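Progress report to the Tivum small grants fund
Nurulwood card holder line, August 22, 2021

The grant of 2350 dollars was for bringing a small card holder from sample to first run. The sewing patterns are settled, and the Pradton shop now has 154 covers cut and ready for stitching.

1. Cards

We are checking each holder with ordinary cards and with shiny ones, as the foil faces tend to stick in the sleeves.
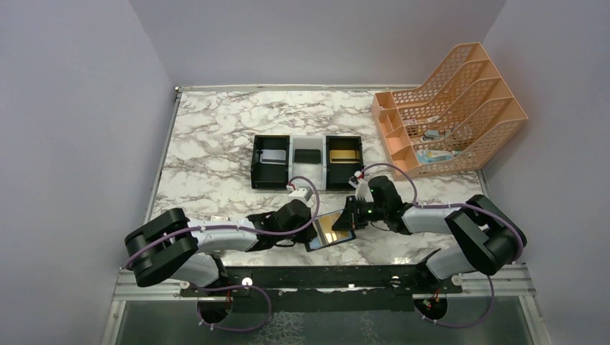
2. Cover and closure

The cover is plain black with light gray stitching set just inside the edge. The strap stays short. We tried 3 lengths, and the longer ones caught on pocket linings.
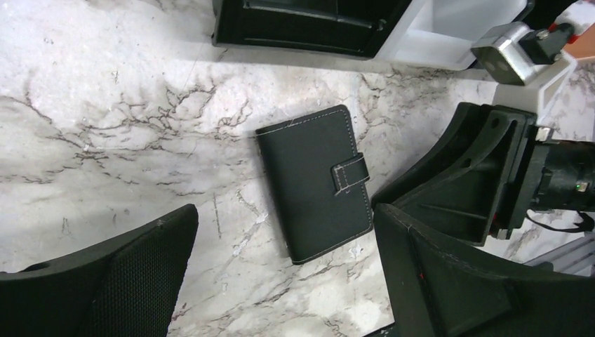
Thread was the main delay this period. Our first supplier ran out, and the replacement from Araújo came 5 days late. We are keeping the pale color even though it costs a little more, because against the black cover it shows at once where a line of stitching wanders. Crooked pieces go back to the bench before the sleeves are put in.

3. Sleeves

The inside sleeves are clear plastic, so a card can be found without pulling it out.

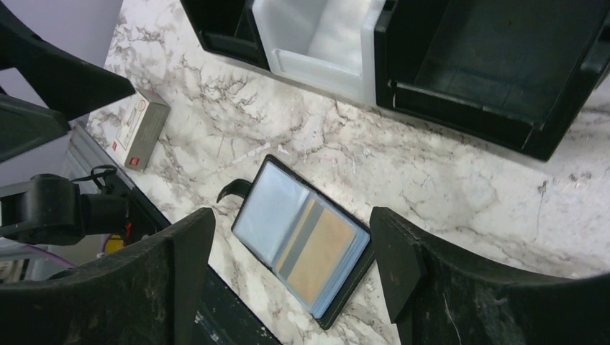 Two sleeve weights are still being compared. The heavier one keeps its shape but makes the holder harder to close when full. We expect to choose by the end of August and order for the whole run.

Spending is within the budget. The remaining money is set aside for sleeves and packing.

Contact: Nurulwood, Pradton | © 2021 Nurulwood | Back to top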